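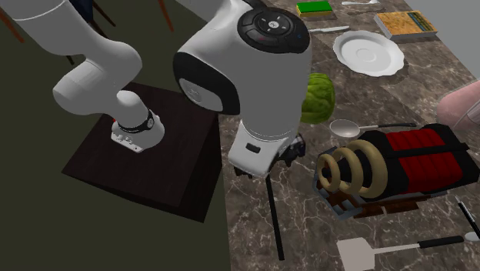

Figure 3. Cluttered countertop in simulation, with the gripper over the thin black stick.

4.2 Swapping the controller

Okay, so this is the part Mererid and I had the most fun with! We kept the arm and the hand fixed and ran the Pulotlow controller against our older one, Bakke, on the same marble counter (Figure 3), 90 trials each. Thin things lying flat are nasty: come in 2 mm too low and the fingers hit the stone. Bakke did that in 25 of its trials, mostly on the stick and the knife. Pulotlow slows down near the surface, so it was gentler, but it took almost 700 ms longer per grasp (a pain when you're tuning all day). We left the melon out of the scoring for both, as it's too wide for these fingers anyway.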